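Home | Archive | By thread | By author | Search | Log in

Re: [playkit] Steamer set, contents and lid

From: Aldana Montecinos
To: playkit list

Domingo Iturra wrote in June:
> The Mornbridge room wants a pretend kitchen set that can be put out and
> packed up by 4-year-olds. Is the bamboo steamer still in use at Bremport?
> Two things I need to know: does the lid store on the basket, and
> do the buns have to be kept apart from the blocks?

Domingo,

Still in use. Answers in order.

Lid: it stores on the basket. During play we leave it on the cloth behind, where it is out of the way of the front edge. The yellow rims take most of the knocks. Check the slats where they meet the lower band before you accept a second-hand one.

Buns: loaded through the open top, one at a time. They go on the woven floor and we keep them to a single layer. 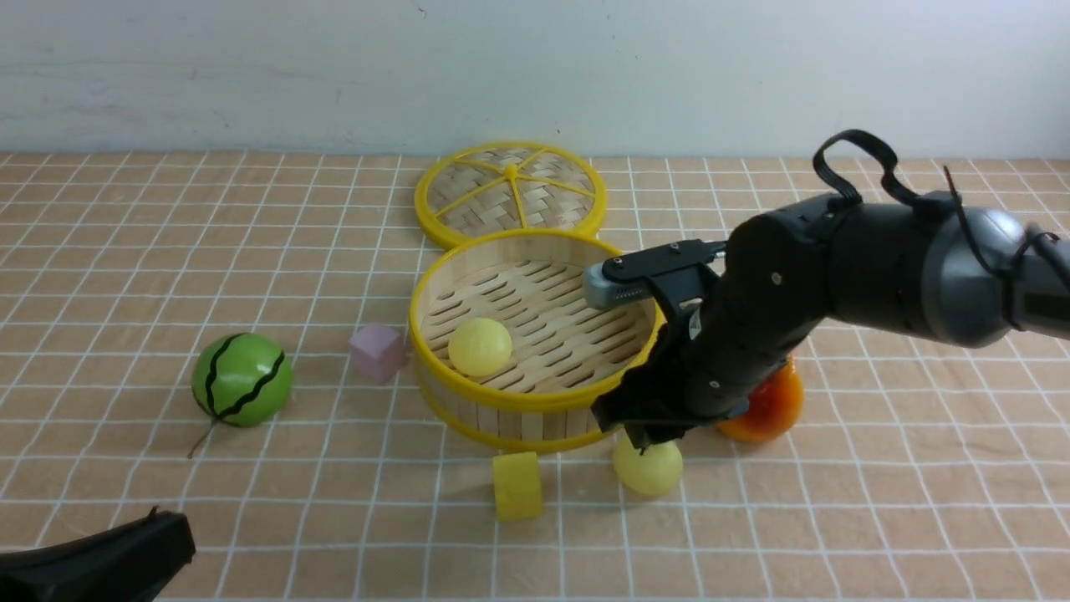
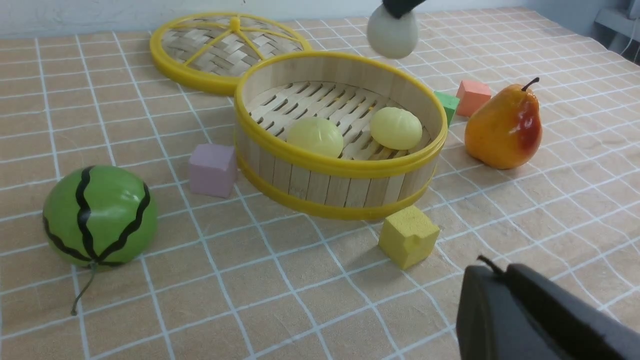
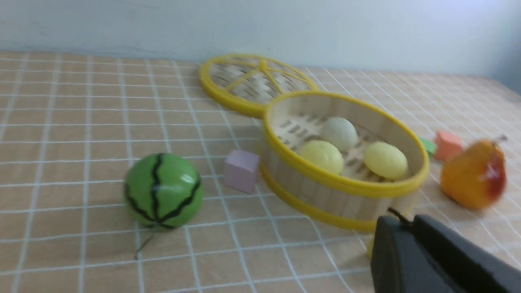 Storage is by kind. Buns go in the steamer, blocks in a flat tray, fruit in a bag. We tried everything in one tub for a month and the small blocks ended up under the fruit every time. Separate containers also make it easier to see what is missing before the cupboard is locked.

For the cloth, choose one with a printed grid if you can. Children use the squares as places to set things down, and the blocks tend to stay nearer the basket. Wipe it, don't machine wash it. Ours lost its shape at the corners after 3 washes.

Don't soak the bamboo. Damp cloth, then air dry with the lid off. Leonie Hellwig has the label template for the containers and can send it to Mornbridge in either colour.

Aldana
Bremport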